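Search this site Enter keywords Go

New guideline for collecting household handling data comes into force in February

Companies and research groups which collect handling data in private homes will have a common set of rules from February. The guideline, published by the Skedlow working group, has 38 pages and covers the work with hand-held grippers, from the preparation of the room to the storage of the recordings. It is voluntary, but two of the larger buyers of such data, Fundero and Kröger, have already said that they will ask for it in new contracts.

The centre of the text is the chapter on soft goods. Clothing and bed linen are the most frequent objects in home recordings, and also the ones where the practice differs the most between teams. According to the guideline, a garment should be held at the edge or at a seam, the labels should stay on, and the operator should work with one gripper in each hand if the item is longer than the forearm. A bed may be used as the working surface when it is made up with a plain sheet in one colour. 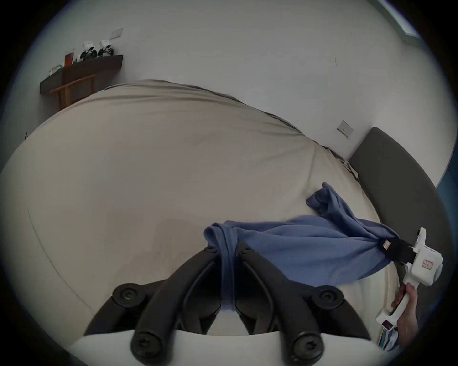
Grukelov sees the rule on plain sheets with some doubt. The company wrote in its comment that people do not live on plain sheets, and that a robot trained only on them will have trouble with the first striped doona cover it meets. It would prefer a fixed share of patterned bedding in every data set. The working group answered that the plain surface is a minimum for comparison between teams, and that patterned bedding remains allowed if it is noted in the session record.

A second chapter deals with the operators. One session may not be longer than 60 minutes, and after it a break has to follow in which the grippers are put down. Teams must check the screws and the finger joints of each tool before the first session of the day. Personal things of the household which are not part of the task should be listed, and the people who live there can ask to have any recording deleted -- also after the work is finished.

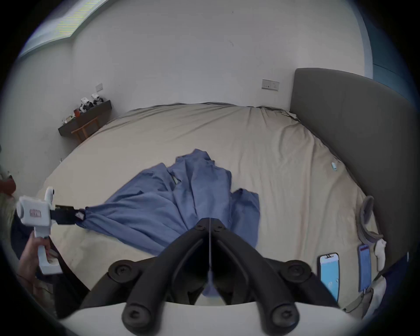 SKEDLOW, February -- The draft was open for public comment during the spring and winter of last year, and 342 comments came in. Most of them concerned privacy and the question of who may give consent in a shared house. In the final version every adult who lives at the address has to sign, and a tenant does not need the permission of the landlord for recordings in which the building itself is not the subject.

Smaller teams had asked for more time, and they will get it. They can use their old procedures until the end of the year, if they write in the session record which parts of the guideline are not yet followed. A shorter version for operators, with a checklist for the day of the recording, is in preparation.

Related items
Gripper maintenance: what belongs in the log
Consent forms for shared houses
Kröger changes its delivery format
Comments on the draft guideline, part 2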